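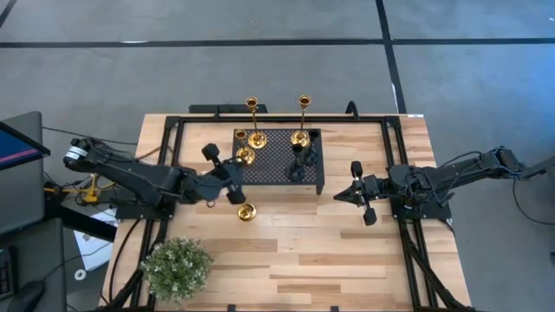

Arranging mixed candlesticks on a metal riser for a long table

I am setting up a candle centerpiece for a dinner in November and I can't get it to look right. The table is a long one from Puvwood, 61 inches, and the candle holders came from two different sets. The gold ones are from Pliketti and the black ones I have owned for years. My riser is a low black metal tray with holes punched in the top, and I like the way it shows up against a light wood top. Right now the two tall gold sticks are at the back, one on each side, with a short gold one in front at the left and the two black ones together on the right. The right side looks heavy to me and the left looks bare, but when I move a black one over to the left it just looks like a mistake.

Other things that may matter. People will sit on both long sides, so there is no real back. I will be using plain tapers in the tall ones. I have not decided about the short ones. I don't want flowers, and I don't want to buy more holders unless I have to. I paid 29 dollars for the riser and would like to keep using it, although the feet on it are a little uneven.

How do I place these so that it looks good from both sides, and is it safe to burn tapers on a riser like that?

Posted by sidetable_north

windowseat4

The trouble is that you have bunched the black ones. With both black sticks on the right and the gold spread over both sides, the black pair turns into a small group of its own and the eye reads it separately. Take everything off and start again in this order.

Put the tallest stick down first, a little off the middle of the riser. Put the second tall one on the other side of the middle, but closer to the opposite long edge, so the two are on a diagonal. If both tall ones are along one edge, the people on that side see nothing but stems.

Next put one black stick near each tall gold one, close enough that they look like a pair. The short gold one goes last, in whatever gap is left, and it can sit on the table beside the riser. A piece or two off the riser makes the whole thing look less stiff.

Then sit down in a chair on each side and look. Standing over the table gives you the wrong idea, and you will want to move things that are fine. 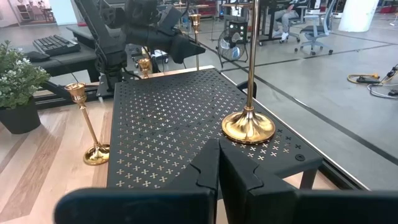 sidetable_north wrote back that the diagonal had helped a lot, but that one of the holders would not stand straight near the edge of the riser, and asked if felt pads would fix it.

Felt pads will help if the base of the holder is uneven. They won't help if the base is sitting half on a rim. Some metal risers have a raised lip, and a round base that catches on it will lean no matter what you stick underneath. Move the holder in until the whole base is on the flat part, or take it off the riser and stand it on the table. For the uneven feet on the riser itself, I would use the small clear bumpers they sell for cabinet doors. Fix the riser before you fix anything on top of it.

A wide base also needs more room than you expect. I had a pair of Bianchini sticks with flared bases, and two of them used up nearly the whole tray.

plain_oats

I just put the tall ones in the middle and the short ones on the ends. Looks fine every time. I wouldn't spend too long on it.

greenhallway

On the safety part. Metal is fine for this, and better than a painted wood riser. The holes are the thing to think about. Wax that drips will go straight through onto your table, and it is a pain to get out of wood. Cut a piece of parchment a bit smaller than the tray and slide it underneath where it doesn't show. Foil works too, but it shines through the holes.

Check the fit of the tapers before the day. If a taper wobbles in the cup, warm the bottom end in hot water for a few seconds and press it in, or wrap it with a strip of candle wax adhesive. The kind I have is from Brellance, and any brand will do. Don't use folded paper.

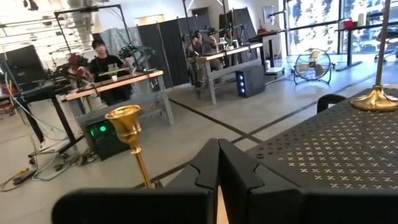

If you want to skip the flames

Battery tapers are lighter than wax ones, so a tall thin stick is less likely to tip if somebody bumps the table. The cheap ones flicker too fast. Look for a pair with a timer and set it for 5 p.m. so they are on before people sit down. They also come in a fatter size at the bottom than real tapers, and I had to send one set back for that reason, so measure the inside of your cups first.

If you do burn real ones, keep them out of the path of a fan or an open window. A draft makes one side burn down faster and that is when you get the drips. Keep the flames well apart too, and put them out before everyone leaves the table for coffee.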